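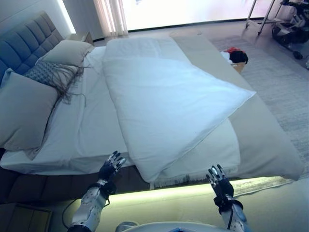
Bed standard for the Pistus rooms: revised order of work

From May the upper floor at Pistus moves to the same bed make-up as Eide. Gunvor Fjeld has written the new sheet and it replaces the one pinned in the linen store. The main points are set out below for anyone who covers shifts at both houses.

Strip to the mattress. Check the four corners and the stitching of the base before anything goes back on. The dark upholstered panels show lint, so run the soft brush along them while the linen is off. Marks are to be reported on the room card and left alone until the following morning, when they are treated with the Vinov upholstery cleaner. Do not use the bathroom spray on fabric.

Fitted sheet first, head end corners before foot end corners. Pull from the foot to take out creases under the pillows, where most of them collect. The white sheets are wash code 3 and should not be mixed with the older Plirnlow sets, which are slightly short in the side and ride up overnight.

The duvet is folded on the bed before it is opened. Fold it into a rectangle, lay it on the sheet and shake the filling towards the corners through the cover. It can then be opened out in one movement from the foot. A duvet that has been opened first and shaken afterwards tends to finish with an empty corner, usually at the pillow end.

Pillows go against the headboard, plain ones at the back. The patterned cushion with the long brown fringe stands in front of them. Comb the fringe out with the fingers only – the wide comb has already pulled threads from two of the cushions at Eide. The cushions are not washed with the covers on. Inner pads measure 50 cm and the spare pads are on the top shelf.

The beige runner is laid last, with the fringed hem hanging straight. It must stay clear of the light strip under the base. Runners are washed at 30 in a net bag and dried flat, as the fringe knots in the drum. We hold 44 runners across both houses, so please return them the same day.

With the room made up, switch on the under-bed strip and look along the floor from the foot end. The low light picks out dust that the ceiling lamp does not. Wipe the nightstands with a dry cloth, tops and front edges.

Time allowed per bed is unchanged. Hjørdis Løken timed the new order in several rooms at Eide and found it roughly 3 minutes quicker than the old one, mainly on the duvet. Questions about linen stock go to her on extension 190. Corrections to the sheet itself go to Gunvor – written on the printed copy, please, with the room number.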